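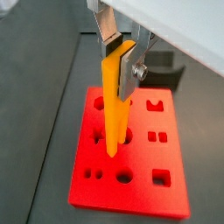 ## Gripper budget for sorter cell – pads or new fingers?

**nseir_cell:** Planning the July order. Gakell quotes 417 per finger set, 64 for pads only. Task is insertion into a red nine-hole board.

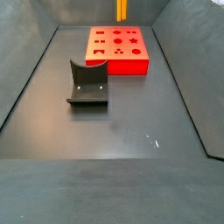

## Replies

**kitville_ops:** Pads first. Put the rest into a fixture for the board.

**torque64:** Disagree. Pads won't fix finger flex – budget both.

**nseir_cell:** Cap is 200 this quarter, so pads. Cirkport wants 40 for shipping.

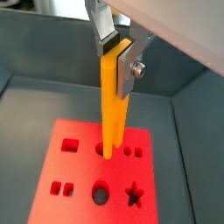 *Yellow piece held between the black pads, over the board.*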